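Print this article | E-mail to a friend
11 comments

Mio Ogura buys forks by the pound. She runs a secondhand kitchen goods shop on the lower end of Goel Street in Herkley, and most of what she sells comes out of house clearances in the towns to the north.

"People keep the good silver and fight over it," she says. "The everyday stuff goes in a box, and the box comes to me."

Ogura opened the shop after 11 years managing the kitchen at a school in Pledbridge. She had no retail experience. The first winter she took in far more than she could sell, and the back room filled up to the light switch.

"I said yes to everybody. Somebody would call with three boxes of lids and I'd drive out there. Lids with no pots."

She is pickier now. She won't take nonstick pans, anything electric, or plates with a gold rim. Cast iron goes the same day it is put out. So do rolling pins, which she can't explain.

Flatware is the steady seller. It stands in coffee cans along the front counter, sorted by type but never by pattern. A knife costs the same as a spoon. Customers from the college come in September and buy enough for one person. In April they bring some of it back.

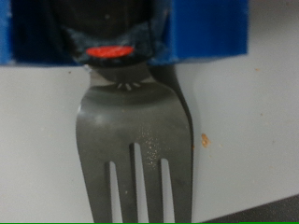
A fork with a dark handle.

Her advice on forks is short. Hold it before you buy it. Look at the tines from the end to see if they line up. Press the neck with your thumb, and if it gives, put it back.

"A fork that bends in ice cream is no use to anyone," she says. "Weight doesn't tell you much. I've had heavy ones that were terrible."

She is less sure about handles. Plain metal lasts longest, but older customers often ask for something thicker that is easier to grip. Raimo Lahtinen, a retired bus mechanic who comes down from Dirklow once a month, buys only those. He has arthritis in both hands and has been through a lot of flatware.

"The thin ones turn on me," Lahtinen says. "I get the food halfway up and it's back on the plate. I don't need it to match."

Ogura puts thick handles aside for him in a drawer under the register. He takes what he likes and the rest goes out on the counter.

The rent on the shop is $900 a month, and she says she covers it most months with a little left over. A larger place came up last year next to the post office. She went to see it twice and turned it down.

"I'd only fill it," she says.

She has started a list of things people ask for and she never has. It is taped inside the door, and the top line is egg cups.

Contact the newsroom | Copyright Herkley Weekly, all rights reserved | Back to top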